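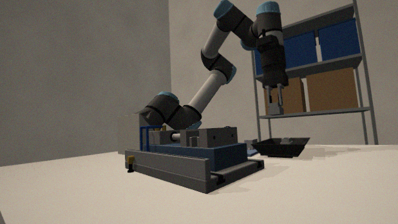
Re: [brophy-gardeners] Seaweed feed, worth the money?

Snipping most of this, but I want to answer one part:

> We switched to the Fonura concentrate in June and the tomatoes
> have never looked better. The label says up to 100 trace
> nutrients. At $19 a bottle I think everyone on the list
> should give it a try.

Glad your tomatoes are happy, but so were mine, and I gave them nothing except compost and water. It was a good year for tomatoes all over the valley. Did you leave any plants unfed to compare? If every bed got the stuff, I don't see how you can tell.

The "100 trace nutrients" line bugs me too. Up to 100 could mean nine. Most soil here already has what a tomato wants in that department, and the label doesn't say how much of anything you get per capful.
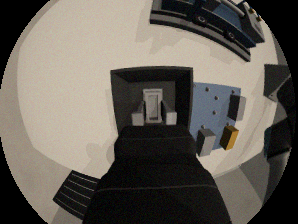

I went through the same thing with Cluder root powder a few years back – lots of excited posts, then silence. I still have most of the tub.

If somebody wants to feed half a row and skip the other half, same variety, same watering, I'll read the results with interest. Weigh the fruit, please. "Looked better" doesn't help me much.

Also, the dilution is 1000 to 1 according to the earlier post. Is that for leaves or for roots? The Rutar catalog lists it both ways.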